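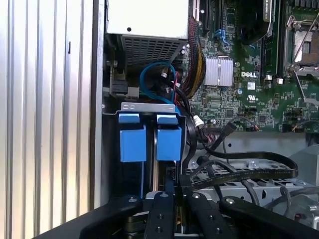

Open chassis of a Dell computer, with the power supply vent grille at top center.

Cast iron stack, slow leak at a hub joint -- line it or cut it out?

Posted by Jullard

Four-story apartment building, 4 in. cast iron soil stack in a shared chase behind the bathrooms. There is staining on the second-floor ceiling near the chase, and the super opened an access panel and found rust trails under one hub joint. A camera was run down from the roof vent in March. The report lists scale throughout, a lengthwise crack below the third-floor tee and no missing sections.

I have two quotes. The first is 2892 for a cured-in-place liner from the roof to the base fitting, including descaling and reopening the branch connections. The second is 1608 to cut out the cracked length and replace it with new no-hub pipe, but that price leaves out opening and closing the chase wall, which has tile on the bathroom side.

The lining contractor says one day of work with the water off in all the units on that stack. The other one says two days, with only the upper units affected once a temporary connection is in. Is the liner worth the difference, and what should I ask before signing?

Faizal Santoso

Get the wall work priced before you compare anything. Removing tile, replacing backer board and retiling a bathroom wall will often cost more than the gap between those two quotes. If the original tile can't be matched, you may be doing the full wall.

On the technical side, a crack by itself does not rule out a liner. The host pipe has to hold its shape while the resin cures. The items that matter:

Descaling method. Chain knockers on a cracked stack can open the crack further. Ask which tool they use, at what speed, and who pays if a piece of pipe comes loose.

Branch reinstatement. Each tee gets covered by the liner and has to be cut open from inside. Ask for post-cure video of every opening, with the cut edges brushed smooth. A ragged edge at a toilet branch will catch paper.

Wall thickness. A 4 in. stack with a 3 mm liner loses close to a quarter inch of diameter. Usually acceptable, but your local code office may want it on the permit.

Base fitting. The bend at the bottom takes the most abuse. Confirm in writing whether the liner ends above it or runs through it.

Support. A liner does nothing for a missing riser clamp. If the stack has dropped, the joint was loaded by that movement and you should fix the clamps first.

I would also ask for the cure log (time and temperature, or light train speed if it is UV).

Clirex

just replace it. had mine lined in a 9 unit building and they missed one of the branches, sink backed up the same night. they came back and cut it but still

Lauri Eskola

Mostly agree with Faizal. Two additions.

The rust trails are under a hub, and the crack is below a tee. Those may be separate leaks. The 1608 quote covers one length of pipe -- check whether the leaking hub is inside that length. If it isn't, you will pay for the repair and still have the stain.

Also ask the second contractor for shielded couplings. Plain rubber sleeves with two clamps allow the pipe ends to shift sideways, and inside a closed chase you won't see it until the ceiling stains again.

Jullard

Checked the report against the quote. The hub is one joint above where they planned to cut. I have asked both for revised numbers and will post them when they come in.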